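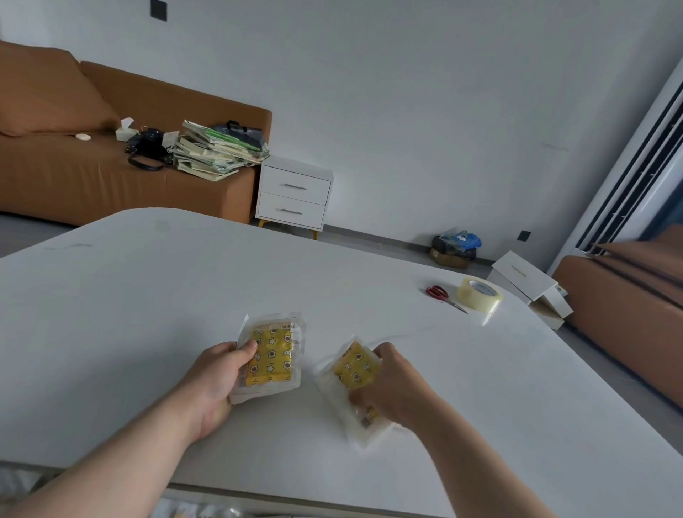 Chepkoech Kinyua has written to ask why a clinic that has looked after her dog for years would not post out another month of his heart tablets without seeing him first. Two other members put much the same question to us in May, and the office agreed that the matter deserved a fuller answer than a short reply by mail.

A veterinarian may supply a prescription medicine only for an animal under his or her care. Those words have a particular meaning. The veterinarian must have examined the animal recently enough to know its present condition, must have reached a diagnosis or a working diagnosis, and must be available for follow-up if the treatment causes difficulty. A long association between a family and a clinic counts for a good deal in practice, but it does not take the place of an examination. A dog seen in good health two summers ago may have lost weight, developed kidney trouble or begun taking something else in the meantime.

How recent an examination must be is left largely to professional judgement. For a stable animal on a long-term medicine, many of our member clinics work to an interval of six months, and some extend this to a year for younger animals. For heart medicines, seizure medicines and anti-inflammatories the interval is usually shorter, and blood or urine tests may be requested before the supply is renewed. Owners are entitled to ask which interval applies to their animal and to have it noted on the file.

Members have also asked about written prescriptions. An owner may request one in place of having the medicine supplied at the clinic, and may take it to a pharmacy of his or her choice. The clinic may charge a fee for preparing it. The prescription should state the name and strength of the medicine, the quantity, the directions for use, the number of repeats permitted and the species of the animal. Pharmacists do telephone to confirm doses, as the amounts given to animals can differ a great deal from those given to people, and owners should allow for some delay where this occurs.

Labels remain a weak point. In last year's survey of member households, 263 replies were received, and 249 of them reported keeping at least one animal medicine in the home. A good number of respondents had moved tablets out of the original container, often into one shared by several pets. The label is part of the supply. It carries the animal's name, the directions and the expiry date, and an emergency clinic will ask for all of them. Medicines should stay in the container in which they were dispensed, in a cupboard that neither children nor animals can reach, and away from the heat of the kitchen.

Medicine prescribed for one animal should not be given to another, even where the signs look the same. Several common dog treatments for fleas are dangerous to cats. Unused or expired medicines may be returned to the clinic or to a participating pharmacy and should not be put down the sink.

Owners who expect to need a renewal are asked to call their clinic at least 3 working days before the supply runs out. Those travelling should call earlier, as some medicines cannot be taken across a border without paperwork. Where an animal cannot easily be brought in, through age, temperament or distance, the clinic may be able to arrange a home visit. It is worth asking before the last tablet has been given, particularly with medicines that must not be stopped suddenly.

A printed guide to prescriptions and repeat supply is in preparation. An initial run of 1,000 copies will be sent to member clinics for their front counters, and households may request one from the office by mail or telephone. Questions of a general kind are welcome for future issues. Questions about the treatment of a particular animal should be directed to the attending veterinarian.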